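Sarnex sorting kit — long-ish review after a summer with it
Posted 31 August 2020 by Thaddeus Ostrowski
Filed under: Arms and grippers, Kits

Quick one before I have to give the van back. Well, meant to be quick.

Been using the Sarnex sorting kit at the Clendstead workshop since the start of summer. Rented to begin with, then bought. Several people have emailed asking if it's worth the money over just getting a bare arm and a gripper and doing the rest yourself. Short answer: yes if your time costs anything, no if you enjoy wiring. Longer answer follows.

What you're paying for

Not the arm. You bring your own arm, or you get one through Oosthuizen, who are the only people selling the kit over here as far as I can tell. The kit is the two-finger gripper, wrist camera, the mounts, a control unit, the software licence and a folder of paper. Plus a day of someone from Oosthuizen on the phone if you want it. I wanted it.

Came in 2 boxes. One arrived on the Tuesday, the other one the week after, and of course the second box was the one with the power lead in it. Rang up, was told they ship from different places. Fine, but say so on the order page. Packing was good, everything in cut foam, nothing rattling. Screws in labelled bags, and the labels matched the manual, which I mention only for anyone who bought the older Drirnoton set and still has a jam jar of mystery bolts.

Setting up

Sarnex says an afternoon. Took me 11 hours spread over a weekend, and I've done this sort of thing before. Most of that was the camera calibration. You hold up the printed board, arm moves, it takes a look, arm moves again, and if the light changes half way through it throws the lot out and you start from nothing. No resume. Drove me up the wall. Draw the blinds, put the lights on, don't let anyone open the door.

Mechanical side was easy. Gripper bolts on, adaptor ring is a snug fit, cable plugs in one way only. The cable is stiff though and wants to be somewhere else. Leave yourself plenty of slack round the last joint and run it past every pose you think you'll need before you tie it down. I tied it down first. Then untied it. Then bought more ties.

Software installs off a stick. Wants its own machine, doesn't like sharing. Ours went on an old tower under the bench and has been fine there, bit noisy.

Picking things up

The bit everyone cares about. We do recycling — bottles, cans, bit of glass — sorted by material into soft bins with a card on each so the humans know what's what. Awkward load. Bottles are see-through, cans dent, glass is slippery and heavy for its size.

Gripper is decent. Fingers close evenly, and you can set the force in the software or per item. Out of the packet it's set far too strong for drinks bottles. Empties just fold up. Bring it down until it stops crushing, then bring it back up a touch. Saved that as a profile and haven't touched it since. Finger pads have worn better than I thought they would, still on the first set. Spares come in the box, so thats nice.

Cans, no trouble at all. Picks them standing or lying. Glass, fine if it's dry, and I'd slow the arm down for it. Clear plastic is where it earns or loses your money.

First week it missed clear bottles constantly. Would go down, close on air next to the thing, come up very pleased with itself. Oosthuizen talked me through it: there's a setting buried in the camera page which changes how it deals with see-through stuff, and it's off by default. Why off? In a kit sold for sorting bottles? Turned it on and it was a different machine. Still fluffs the odd one if there's a bright light straight overhead or if two are touching. I can live with that.

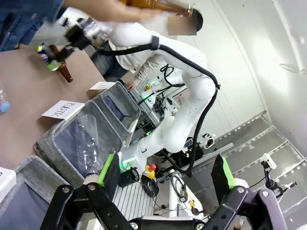

Speed. Don't expect much. You'd beat it by hand easily and so would your nan. The brochure has a figure in it which I won't repeat, I never got near it, and I suspect it was measured with items laid out in a nice straight line. Ours get tipped out in a heap. Best full run I've had was 123 items without stopping it or putting my hand in, and I was very happy with that, went and told people.

Dropping into the bins is better than I expected. You teach each bin once by moving the arm over it and pressing save. Then if a bin gets knocked you're meant to teach it again. Soft-sided bins do get knocked. And they sag. So either peg them down or use something rigid. I've asked Sarnex if the camera could find the bins by itself, it's got eyes after all, and got a polite reply saying it's "on the list".

Teaching by hand

Reason I went for this over the Drirnoton. You can run it as a straight sorter, or you can steer it yourself and have it save what you did, and then play that back or train from it if you've got the people to do that. We do a lot of the second. Handy with more than one person at the table, too, one steering and the others putting stuff out.

Recording is one button. Stopping is the same button. Naming the file afterwards is a small nightmare, it gives you a string of letters and no date, and if you rename it outside the program the program can't find it. Keep a notebook. Ours is a cheap lined one and it's the most reliable part of the whole setup.

The steering itself is a bit laggy over wireless. Plug it in. With a cable it's good, you can lower the gripper onto a bottle cap without thinking too hard. Takes new people a morning to stop being frightened of it and another to stop being careless.

Storage fills up quick when you're recording. The disk they supply is mean. Bought a bigger one by the second week.

Safety bits

Comes with a stop button on a lead, and the lead is a proper length for once. Hit it and the arm stops dead, no drift. Coming back from a stop is slow, the control unit wants to go through its whole start-up again, lots of clicking, go and put the kettle on. I'd still take that over one that wakes up too eager.

There's a slow mode for when people are reaching in. Use it. It's a tick box on the front page and it stays ticked after a restart. Good. Also it will not open the gripper when power goes, so whatever it was holding stays held. I'd read that in the manual and didn't believe it so I tried it with a glass bottle over a cushion. Held.

Do your own risk assesment. Sarnex supply a template but it's thin and keeps talking about a fence we haven't got.

The manual

16 pages. For a thing at this price. Reads well enough and the drawings are clear, but the calibration section is one paragraph and the bin teaching is spread over three places. There's a longer version on the Oosthuizen site behind a login, and you get the login by emailing them and waiting. Print it when you get it. The long one is properly good and ought to be in the box.

Support

Oosthuizen: very good. Same person each time, rang back when they said they would. Knew the product, admitted it when they didn't. Sarnex direct: slower, and you get sent round in a circle asking for your serial number, which is on the underside of the control unit, naturally, once you've screwed it down. Take a photo first.

One fault. Wrist camera started dropping out whenever the arm twisted a certain way. Turned out to be the connector, not the camera. They sent a replacement lead with no argument and didn't want the old one back. Out of action for less than a week.

Gripes, in no order

Fan in the control unit whines.

Software nags you to update in the middle of a run. Who thought of that.

The adaptor ring only fits the arms on their list, check the list before you order, it's shorter than you'd think.

Licence is yearly and ours runs out in December. Renewal price isn't on the website. I've asked. I'll put it in the comments when I hear.

No carry case. If you take it to open days or schools as we do, you'll be keeping that foam forever. Don't bin the foam!

Against the Drirnoton

Only had that one on loan so take this as you like. Drirnoton is cheaper and the gripper opens wider, which matters if you do milk bottles or big tubs. It's also quicker to set up, calibration was painless. But the pads were hard and shiny and it dropped glass far too often for me to leave it alone, and there's no steering mode at all. If you want something to sit in a corner and move cans, get the Drirnoton and spend the difference on decent bins. For mixed stuff, or if you want to record what your people are doing, Sarnex.

Would I buy again

Yes. Grumbling, but yes. Hire it first if you can — Oosthuizen took most of our hire fee off when we bought, you do have to ask, it isn't advertised anywhere. Get the longer manual on day one. Turn on the clear plastic setting. Turn the force down. Peg your bins.

Four out of five. Would be four and a half with a calibration that didn't make me want to lie on the floor.

Questions underneath please, not by email, I lose emails. Off to return this van.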